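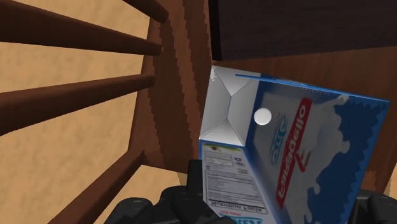 Milk cartons — in the bin or not?

Gisstead Town Board > Trash, Recycling & Yard Waste

josefina_e
ok so which is it. New sticker on my blue bin says "no cartons." The town website still says cartons yes, rinsed, caps on. Called the office Friday, got voicemail. We're a four-kid house, we go thru a LOT of milk. Been stacking them in the garage until somebody tells me

delythm
Sticker is right. Website hasn't been touched since they switched haulers in June. Wogan took cartons, Dornismont doesn't. Trash now, sorry

josefina_e
so the whole stack goes in the trash?? great

murali_u
Not so fast. Dornismont doesn't take them CURBSIDE. The drop-off on Mill Road has a carton bin, far end past the glass. I was there Sunday and put a bagful in. Rinse them, flatten them, caps off.

delythm
website says caps on

murali_u
The website is the thing we just agreed is wrong

delythm
fair

elisgape
Drop-off is fine if you have a car and a free morning. My mom doesn't have either. She's paying the same fee she paid in May and getting less for it. That's my issue with the whole thing — fee went up 23 bucks a year and the list of what they take got shorter

murali_u
Fee went up before the switch. Was in the spring budget. Different thing

elisgape
same bill, same mailbox

Mererid W
(no relation to the hauler before anyone asks, I get it every time)
I work in the school kitchen. We go through 2,880 of the little half-pints a month and they used to go out with the Wogan pickup. Now it's all trash, we added a second dumpster. Asked about a milk dispenser and real cups, was told maybe next year. Kids are good at sorting too, they had it down. Kind of makes me mad

josefina_e
wow ok mine is not the big problem then lol

tallgrass50
Unpopular opinion but cartons were never really getting recycled anyway. It's paper with plastic stuck to it, hardly any mills want it. Buy the jug. Jug goes in the blue bin, done.

murali_u
Some mills do take them. They soak the paper part off and use it for tissue and stuff. Whether OURS went to one of those, no idea

tallgrass50
thats kind of my point

elisgape
Jugs cost more at Lolesico. I checked. And the store brand whole milk only comes in the carton

delythm
Jugs leak in my fridge door, every time. Not switching

Mererid W
If you have the half gallon kind, cut the top off and start tomatoes in them. Poke holes in the bottom. I do 50 every spring. They go soft by the time you plant out, but they hold long enough. Don't bury them, the lining doesn't rot, I found bits of it two years later in the bed

josefina_e
that's a good one. do you rinse with soap? mine in the garage are starting to smell and it's not even that warm out

Mererid W
Cold water first, then a drop of soap, shake it, open the top all the way and stand it upside down to dry. Smell is from the folds at the top. If they already stink I'd just toss those

tallgrass50
also ants

josefina_e
don't

murali_u
Got hold of the office finally. What I was told:
cartons — drop-off only, no food left in them
caps — OFF, trash
juice boxes — same bin as cartons, straws out
website — "being updated"
And there's a petition at the library desk for curbside pickup. Needs 200 names to get on the agenda. Had not many when I looked

elisgape
Signed it. Took mom with me so that's two

delythm
I'll sign but I don't think it changes anything, the contract is already writen for three years

elisgape
contracts get amended

delythm
not in this town

josefina_e
signing tomorrow after drop off. Murali does the Mill Rd place take them unflattened? I've got so many and my hands are tired

murali_u
They'll take them but the bin fills up fast. Step on them

josefina_e
kids are on it now. thx all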